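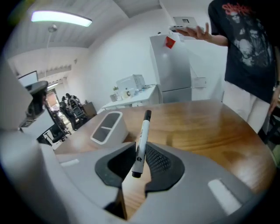 *The brown table, with the fridge and the white counter behind it.*

# The Table Pages: a small gallery from the Grernthorpe office

Welcome, and thank you for clicking through! This page is for everyone who has been asking me how we set up the shared table, and also for my aunt, who asked for pictures and got a phone call instead. I'm Covadonga Sepúlveda, and I look after the room along with Gus Hutchins, who has the better eye for furniture and the much worse memory for where he put the tape measure.

We moved in one April with far too many things in boxes and no clear idea of what belonged in the middle of the floor. We tried two desks pushed together (there was always a gap, and pencils went down it), then a folding table lent to us by a neighbor, and then for a good while we had nothing at all and ate lunch standing up. The brown wooden table was Gus's idea. He had been carrying around a torn-out page from the Flarkerwood catalog for so long that the fold had gone soft, and when their winter prices came down he finally put in the order. It cost us 235, plus another 20 or so in sandwiches for the friends who helped us get it up the stairs.

I wanted white, to go with the walls and the refrigerator and pretty much everything else we own. I'm glad I lost that one! The warm color does a lot for a pale room, especially under the big ceiling lamp, and the slight shine on the top picks up the light in a way I have grown very fond of, even if it does show every crumb.

The only rule we have about the table is that it gets cleared. Laptops go back to the desks, cups go back to the counter, and what stays out is the white pen holder with the two compartments, plus a marker if somebody is in the middle of something. Gus and I had a long, friendly argument over whether the pen holder should live on the table or by the printer, and for now the table has won.

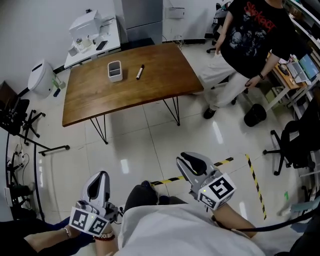 The legs were the other great debate, and I will admit I was the difficult one. They are the thin black hairpin kind, and I was sure they would look too slight for a top that size. Once it was in the room I came around, mostly for the sake of the floor, which is glossy white tile and needs mopping more often than I would like. There is so much less to steer around! We stuck felt pads under the feet, from a Zasov pack of 200 that will probably outlast both of us, and I've been putting the extras under everything else I can lift.

I still want to do something about the white side table against the back wall, where the printer is, as it collects small things faster than I can find homes for them. Gus thinks a shallow tray would do it. I have my eye on a little Urban drawer set, and I'll put up another page when one of us gives in.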